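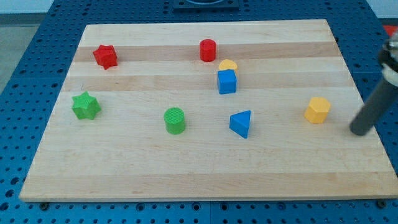 *Title slide. Plastic shape blocks on a maple board.*

**Writing rules people will read**
Notes for the Tukcombe talk, June. 54 slides in the old version, far too many. Skip anything marked (S) if we start late.

## Opening (2 mins)

- Say who I am, thank Ilona Deák for the invitation and for sorting the projector.
- Ask who has opened a board game, read the first page of the rules and put it back in the box. Wait for hands.
- My own case: Fonudel. We got it as a present and first played it properly a year later. The game is good. The rulebook starts with the history of the kingdom.

## What a rulebook is for

A rulebook gets used in two different ways. The first time, somebody reads it from front to back, often aloud, with other people waiting. After that it is only opened to settle an argument. Most rulebooks are written for the first use and are hopeless for the second.

- Show the Araya contents page. Point out that "Trading" appears in three chapters.
- Read out the trading rule from each. They don't agree about what happens on a tie.
- Wulteck fixed this in the second printing by moving all of it to one page. Same words, mostly. Letters asking about ties nearly stopped.

## Order of the first page

Slow down here, people take notes on this bit.

1. How you win.
2. What you do on your turn.
3. How the game ends.
4. Setting up.

Someone always objects that setting up must come first as you can't play without it. Answer: you can set up far faster once you know what the pieces are for. If they still object, agree that a very short set-up can go first and move on.

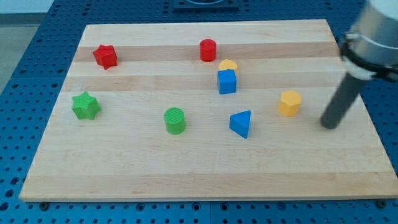 Then the sentence-level stuff. One name for each thing, all the way through. If it's a token on page one it can't be a counter on page 9. I went through my first published rules and found four words for the discard pile, one of them in capitals.

- "May" means you can choose. "Must" means you can't. Don't use "should" at all.
- Say "you", except where the rule is about another player.
- Put exceptions straight after the rule they belong to.
- (S) The story of the missing "not". Only if the room is friendly.

## Testing

Kumiko Tsuji's method, with her permission. Give the box to people who haven't seen it, sit in the corner and keep quiet. Write down the time each question is asked and the page they were on. Don't answer any of them. The hard part is keeping your face still.

- Limit of 60 minutes, including set-up.
- Same question from two groups: rewrite the rule.
- Question from one group only: look at the layout before touching the words.

Mention that friends are fine for this once. After that they know how you think.

## Questions

Likely ones: video rules (yes, as well as the printed ones), translation (send the word list along with the text), how long is too long (depends on the game, say so and give the Araya page count if pushed).

Handouts are in the green folder. Leave spares by the door. Room has to be clear for the next speaker, so unplug the laptop before talking to anyone.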